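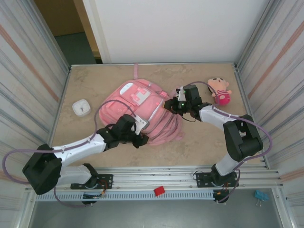 Bench tips for the two-arm table
Pramcombe Robotics Club workshop notes
Updated 17 April 2022

These tips are for members working on the bag-packing task for the Gronmont round in May. They cover the bench, the cables and the soft goods. Software setup is in a separate note by Pak-hei Tsai.

Before powering up

Clear the tabletop of everything that is not part of the run. Pens, hex keys and phones end up under a forearm sooner or later. Small hardware goes on the gray shelf below the front rail.

Check both base plates by hand. Push each one sideways at the base, never at the elbow. If there is any movement, tighten the bolts in a diagonal pattern and push again. A plate that shifts by a millimeter at the rail puts the gripper well off at full reach, and the saved positions will all be wrong in the same direction. People tend to blame the calibration first. Check the bolts first.

Wipe the table with a barely damp cloth and let it dry. Spray cleaner leaves a film, and fabric slides on it.

Cables

The lavender cables run from the grippers back along the arms and down past the bases. Leave a loop at the wrist wide enough that the wrist can turn to both limits without pulling. To set it, turn the wrist to one limit with the power off, lay the cable where it wants to go, then turn to the other limit and look for strain at the connector.

Use hook-and-loop strips on the links. Zip ties are fine inside the duct but not on anything that moves. They bite into the jacket, and cutting them off has cost the club one cable already.

A loop that lies on the tabletop is acceptable as long as it stays outside the path of the bag. Straps will catch it if they get the chance. Move the loop outward before each run and look at it again after the arm has gone to its start position.

Spare length goes in the slotted duct under the rail. Lay it in flat. Do not coil it tightly or force the cover down over it.

Placing the bag

Backpacks are harder than boxes for the obvious reason that they do not hold a shape. A few habits help:

Lay the bag flat in the middle of the table, straps up, for any handling practice that involves the straps.
Spread the straps before starting. A bundle of straps at one corner is a valid test, but use it only after the spread version works.
Keep the bag square to the front rail for the first runs. Rotate it later, a little at a time.
Close all zippers fully unless the zipper is the task.
For packing runs, put a folded towel inside so that the opening does not collapse.

One arm holds and the other works. The holding gripper should press the fabric down close to where the other is pulling. If it holds at the far end, the whole bag stretches and then creeps. Yu-ting Kwan's rule is one hand width between the two, and it has served well enough.

Gripping fabric

Approach with the fingers open and low, push slightly toward a fold, then close. Coming straight down on flat cloth picks up nothing or drags the lining. Where there is no fold, make one by nudging the fabric against the holding gripper.

Set the closing force low and raise it in small steps. Too much force shows up as shiny marks on nylon. Clean the finger pads with a dry brush at the end of each session – lint builds up quietly and halves the grip.

Items to pack

Start with a plush doll. It forgives a bad grasp and does not dent anything when dropped. Put it to one side of the bag, clear of the straps, and keep it in the same place until the pick is reliable. Hard items come later, with the arm speed reduced.

Wash plush items in a pillowcase tied at the neck, cool cycle, and air dry. A doll that has been through the tumble dryer has a different pile and will not grip the same way.

Logging runs

The shared log stands at 2,087 runs. It is useful only if the failures are in it. Write down the bag position, the item, which arm held, and the point at which the run stopped. "Did not work" is not an entry.

Aim for 50 runs per setup before changing anything, then change one thing. If you change the bag and the grip force together, the log cannot tell you which one mattered.

Shutting down

Bring both arms to the rest position and support the forearm by hand before cutting power to the joints. Empty the bag and hang it by its top loop. Do not leave it folded under a gripper overnight, as the crease will still be there the next day.

Replacement finger pads are in the Hsu drawer, second from the bottom. Write your initials on the card when you take the last pair.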